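March, second half of the morning, tea already gone

Picking this up where I left off before the grant report ate my week. We're supposed to be turning the Wimthorpe sewing and bookkeeping workshops into something women can follow from home, and I've been putting off writing down where we are because where we are is kind of a mess. Okay. Here goes.

The big news first: the phone lessons work better than the video ones! I really didn't see that coming. We sent the first video lesson to everybody on the Wimthorpe list and hardly got a peep, then Graziella cut the same lesson into voice messages (short ones, she talks fast) and the replies started coming in before lunch. Data is expensive, people share phones, kids grab the phone when there's a picture on it. A voice message you can play while you're cooking. So for now the plan is voice first, a printed sheet second, and video only for the parts where you need to see hands.

## Numbers, so I stop asking for them

- 316 women signed up across the whole program
- 300 printed packets came back from the printer, so yes, we are 16 short, and yes, I'm the one who typed the order
- 7 group leaders, each with her own voice-message group
- 3 of those leaders want to switch to evenings

I called the printer about the short order. They'll run the extra packets with the next batch but want the corrected page 4 by then (the one where the savings table prints sideways). Fix page 4!! I have now written this in three places.

## Session notes, bookkeeping module

Ran the cash-book lesson with the Tinari group as a trial, over the phone, with me mostly keeping my mouth shut. What I scribbled down while it was going on:

The word "expenditure" has to go. Every time it came up the line went quiet. The leader swapped it for "money out" without asking me and the whole thing loosened up, so we're changing it on every sheet, and "income" becomes "money in." Graziella wants to keep the formal words in brackets because the women applying for the small loans will see them on the bank's forms. Fair point. Brackets it is, but only from lesson five on.

People wanted to talk about their own stalls and not the made-up shop in the exercise. One woman sells fried dough outside a school, and with the school closed she's been selling door to door, and she had a much better question than anything in our worksheet: do you write down the dough your own kids eat? We spent most of the session on that. I think it should BE the lesson. We'd start with the dough and work out from there, and drop the shop with the umbrellas completely (sorry to whoever drew the umbrellas, they were lovely).

Also the session ran long, and the leader used up her own airtime on it. We have to pay that back this week and then set up airtime in advance so it never lands on a leader again. I've started a page for it in the budget sheet under "leaders," and I'm going to ask for it as its own line in the next round instead of hiding it in office costs.
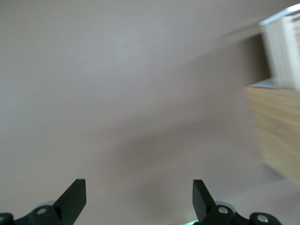
## Partners

Prokopenko is in for the follow-up calls. They'll lend us their call sheet, the one with the questions about safety at home, and one of their trained people will sit in on the first few. I was nervous about asking our leaders to bring that stuff up over a shared phone, and so were they. What we settled on is that nobody asks about it directly on a group call, ever. One-to-one only, and the caller opens with a yes/no question so the woman can answer no matter who's in the room. I feel a lot better about it now.

Brusik is slower. They like the idea of hosting the printed lessons at their community radio desk and maybe reading a few on air, but they want to see all of module one before they say yes. I told them they'd have it by the end of the month, which was brave of me considering page 4.

## Stuff still bugging me

How do we know if anybody finished? In the room we'd just look. Over the phone I've got replies, thumbs-ups, and a lot of silence, and silence could mean she's bored or she's got no credit or she listened to everything twice and had nothing to ask. Graziella thinks we should have leaders call the quiet ones first and the chatty ones last. I'd like to try it with the Tinari group and see what comes back.

Evening groups: say yes, but check with each leader about what time the power usually goes.

To do before I go home: airtime refund, "money out" on all sheets, email Brusik about module one, page 4.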